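The owner of Kimness has been selling secondhand kitchenware long enough to distrust the word "system." When I asked her about the home organizing boom, she put down her coffee and laughed.

"People come in wanting the matching bins," she said. "I ask what's going in them. They don't know yet."

Kimness opened in 1925 as a hardware store, and the old drawers are still along one wall. I wondered if those weren't a system too. She allowed that they were, but said each one was built for a thing the store already sold.

Her main complaint is with the courses. A company called Vollov charges 83 dollars for a video class that promises a calm pantry in 2 weekends. She took it last March, out of spite, she says. "Most of it is about labels. I can see that it's flour."

I pointed out that plenty of customers swear by it. She didn't argue, though she wanted to know how they felt six months on. The company's website claims 100 percent satisfaction, a number neither of us could find any source for.

So does she think the whole thing is a racket? "Some of it. Buying a basket feels like cleaning. You get home and the stuff is still on the counter."

She does sell baskets, I noted. Plastic ones, cheap, near the door. She shrugged and said they pay the electric bill, and that she tells everyone to take one home first and come back if it gets full. Few of them listen to her, and she has stopped expecting it.
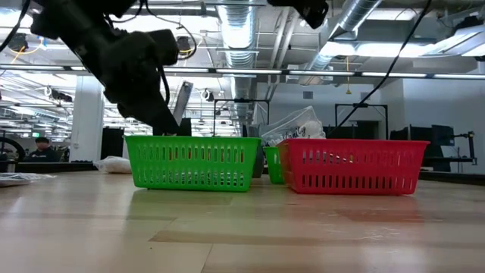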